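Ticket 134 - Microwave, Fleltitz break room, display stuck on 0
Opened by: Kirsten Eyvindsson
Assigned: Gwilym Gape
Priority: low (people are hungry tho)

Reported
Counter microwave wont start. Press a time button, beeps, display goes back to 0. Door light comes on when opened. Was fine before the move from the Amcombe office.

Log

Gwilym: Unplugged 45 seconds, back in. Clock gone, shows 0, same as before. Tried other outlet on same wall. Same.

Kirsten: Ruth Echeverri says hold the door shut hard and it sometimes runs. Tried with a mug of water. Ran 7 seconds, quit.

Gwilym: Ok so latch or door switch. Please don't hold it shut to make it run. Taped a note on it, out of use till checked. Can someone tell me which model, we have two on the asset list, the white Bråten one and a cream one.

Kirsten: Cream. Says Midea on the door glass, low down in the middle. Door on the left, narrow panel down the right. Printed numbers 10, 1 and 5 under the display, then four small buttons below. Stickers on top toward the back right, can't read them off my phone.

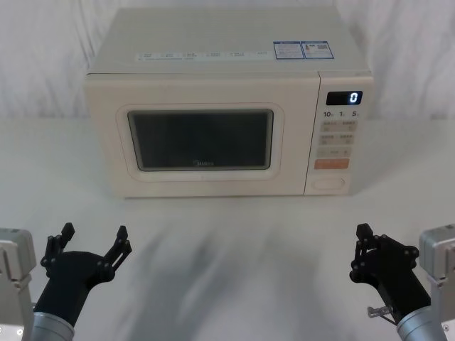
Next steps
1. Hongjun to get model number off the rating label, check purchase date. If it's under warranty stop there, send it back.
2. If not, Dralska repair desk, ask for quote on door latch. Limit 200, over that we replace.
3. Leave unplugged meanwhile. Lunch people use the one upstairs.

Hongjun Feng: Got the number, sent to Gwilym. Bought in August, so warranty is good. Reciept is in the shared folder.

Gwilym: Great. Return form filed November 16, 2025. Skipping step 2. Need the glass plate and ring packed separately, Ifor Owen has a box.

Status: waiting on vendor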